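Ticket: Stock count mismatch after nightly sync, Wultville store
Product: Varnen Inventory, Rastogi connector
Status: Resolved
Priority: 2

Reported problem
After the September update, the nightly sync from the Wultville warehouse finishes with status OK, but the quantity on hand for bracket items is wrong in the web store. The warehouse database shows 3,523 line items. The store shows 300. No error is written to the sync log.

Steps already tried by customer
Restarted the connector service. Cleared the store cache. Ran a manual sync at 6:40 a.m. Same result each time.

First response
Please send the connector config file and the log with the level set to DEBUG. Also confirm whether the affected items are stocked by bin or by shelf.

Customer reply
Config and log attached. All affected items are stocked by bin.

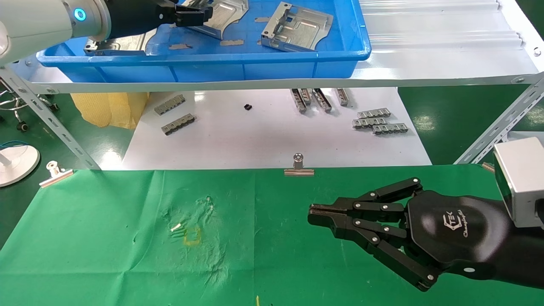 Attachment 3: sheet-metal brackets in blue bin, top level of shelf.

Analysis
The debug log shows one request to the item endpoint and no follow-up requests. The update changed the default page size to 300 and moved the next-page token from the response body to the header. The Farano plugin on this install still reads the token from the body, finds it empty, and treats the first page as the full list. The job then exits normally.

Fix
Stop the connector. In the config file, set token_source to header. Delete the saved cursor file. Start the connector and run a full sync, not an incremental one.

Result
Customer reports matching totals after the full sync and again after the next nightly run. Request to log a warning on an empty token passed to development. Closing ticket.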